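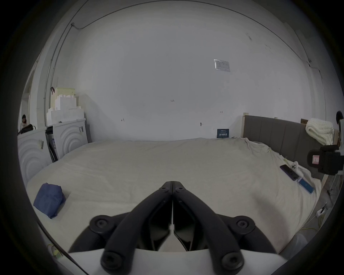 Skaltilby bought the Clatemau bedding plant out of administration in January, and Keisha Nguyen-Tran has been running it since. She took over a workforce of 39, a cutting floor that had been idle for three weeks and an order book with 16 customers still on it. Clatemau made its name in plain bed linen: off-white sheets big enough for a wide mattress, with enough fabric to hang down over the side. The hotel range was added later and, in her view, never paid its way.

"The sheets were always profitable," Nguyen-Tran said. "The hotel contracts were priced too low and ran too long. When cotton went up there was no clause to pass it on."

Skaltilby has kept the retail lines and let most of the hotel contracts lapse. Two of the larger ones were renegotiated. She would not name the customers but said both now have prices reviewed every quarter.

The sale did not include the dye house, which went to Quintanilla, a textile finisher that had been a supplier to Clatemau for years. Coloured goods will be dyed there under a supply agreement that runs to the end of next year.

Hideaki Sekiguchi, Skaltilby's finance director, handled the talks with the administrator. He said the group looked at the business once before, when its previous owner, Broltaditz, was seeking a partner, and walked away over the lease.

"The rent was set for a company twice the size," he said. "This time the landlord was prepared to talk. We gave back the second warehouse and signed for nine years on the rest."

Unsecured creditors are still waiting to hear what they will get. Sekiguchi said that was a matter for the administrator, but Skaltilby has agreed to pay 21 local suppliers in advance for their first orders under the new owner.

Nguyen-Tran expects the plant to lose money this year. A second shift is possible if the retail orders hold up through winter, and she has asked for quotes on two new hemming machines to replace the pair that break down most often.

"I've told head office I want the machines before I want the shift," she said. "They haven't said no."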